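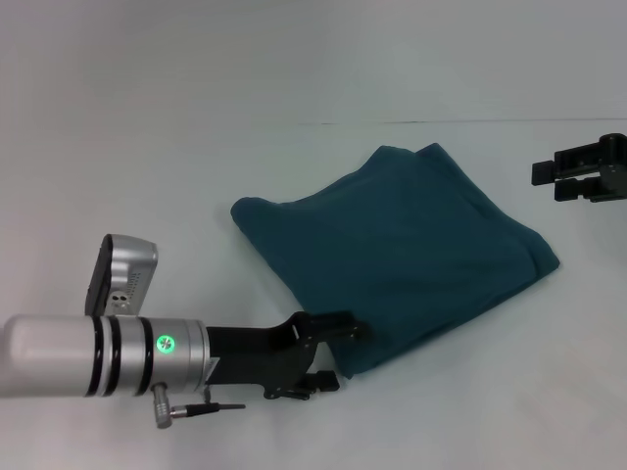
About the Drerkmont Robotics Program

Drerkmont College has offered robotics as a co-curricular program for students in Years 9 to 12 since the opening of the Wyss Building. The program is named in the college timetable as Applied Robotics and is open to all students, whether or not they study a technology subject. Meetings are held after school from 3.45 pm in the ground floor laboratory, with extra sessions in the weeks before a competition.

Our Work

The program's current project is cloth handling with two robot arms. Students teach the arms to grasp, lift, spread and fold everyday fabric items such as towels and shirts. Cloth changes shape every time it is touched, and a method that suits one starting position will often fail with the next. Students are expected to keep a written log of each attempt, including the ones that go badly, and to bring that log to the fortnightly review.

Over the past school year the group recorded roughly 4000 folding attempts. These are sorted and labelled by the junior members, who learn a good deal about the task before they take the controls themselves. Senior members write the software that uses the recordings and present their results to families at the open evening in August.

Work is done in pairs. One student operates the arms and the other watches the workspace, keeps the log and stays within reach of the stop button. Pairs swap roles at the halfway point of each session.

Competition

The college enters two teams in the Platby Schools Challenge, which sets a household task each year and judges teams on reliability, documentation and a short interview. Our senior team placed sixth at its first attempt. The judges' comments on that entry - in particular, that the team had tested with only one kind of towel - led directly to the wider set of fabrics now kept in the laboratory cupboard.

Students who prefer not to compete are equally welcome. Several have taken on the care of the equipment, the program's web pages or the teaching of new members.

Staff

The program is led by Illia Derkach, Head of Digital Technologies, who joined the college after working in factory automation. He is supported by the laboratory technician and by former students who return as mentors during Term 3.

The Wyss Building is named for Elfriede Wyss, who taught mathematics at the college and ran its first electronics club at lunchtimes. Her soldering notes are still given to new members.

Joining the Program

A total of 111 students have taken part to date. New members are accepted in February and again in July, following a safety induction that must be completed before any student operates an arm. Long hair must be tied back and enclosed shoes worn at all times in the laboratory. No earlier experience with programming is required.

There is no fee for membership. Families of students selected for the Platby teams are asked to contribute to travel costs, and assistance is available on request through Student Services.

Enquiries may be directed to the Digital Technologies office during school hours.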